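March 22, 2024. Sourdough bench, Savlow kitchen

Batch 16 came out gorgeous! The Pruitt rye starter doubled overnight, and the crumb is the most open we've had since August. I held back 33 g of water and added it after the salt — so much easier to handle.
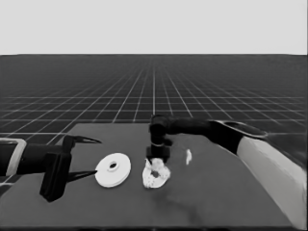 Baked at 221 C with the lid on, then off for the last stretch. Crust sings like mad. Next I want to try the Nirbridge flour at the same hydration, 342 g water to start, and leave everything else alone. If anyone feeds the starter before Monday, please write it on the jar.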